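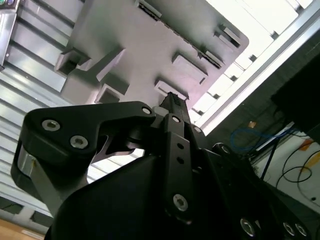
According to Wichai Srithong, the word "assist" in the company's brochures did a lot of work, and the bench staff were the ones doing the assisting. Srithong's remark, made in a submission to a workplace review, is often quoted in accounts of the Merkbridge robot cells.

The Merkbridge cells are a group of robotic workstations used for taking apart and refitting desktop computers at a refurbishing plant in Merkbridge. The plant is run by Firnent, which buys retired office machines in bulk and resells them whole or as parts. The cells were installed by Suksawat, an integration firm, and are controlled through a scheduling program called Salluvis.

Background

Before the cells arrived, the plant had 160 employees, most of them at hand benches. A bench worker opened a case, pulled the memory and drives, judged the state of the board and decided where each part went. Firnent argued that the work was repetitive and hard on wrists and shoulders. Staff agreed about the shoulders but disputed the rest, saying that judging a used machine was the skilled part of the job and had never been properly recognised.

Operation

There are 17 cells. Each has an arm with a two-fingered gripper, and parts or tools are held in fixtures nearby so the arm can find them in the same spot each time. 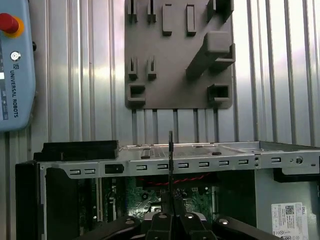
An attendant looks after 2 cells at once. The duties include loading cases, clearing stoppages, freeing snagged cables and finishing whatever the arm has given up on. Firnent's published target was 286 cases per shift across the plant. The company has reported meeting it, though its count includes cases completed by hand after a stoppage, and critics say this makes the figure close to meaningless.

Effects on staff

No one was dismissed when the cells were switched on in April, a point Firnent has repeated often. Positions left empty by resignations were not filled, however, and new attendants were hired on a lower pay grade than bench workers. Former bench staff kept their rate but lost the piece bonus.

Reports of sore shoulders fell. Complaints about boredom and about being hurried by the Salluvis queue screen went up. Several attendants described the job as waiting for something to go wrong, then being timed while they fixed it.

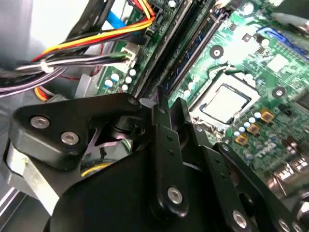

Gripper over the motherboard of an open desktop computer.

Cabling remains the main source of dispute. Flexible wires seldom lie the same way in two machines, and attendants say they spend much of the shift moving them aside by hand. Suksawat has described this as a matter of tuning. The claim that later versions will need no attendants has been made more than once by the firm and has not been tested at Merkbridge.

See also

Deskilling
Electronics recycling
Industrial robot
Piece work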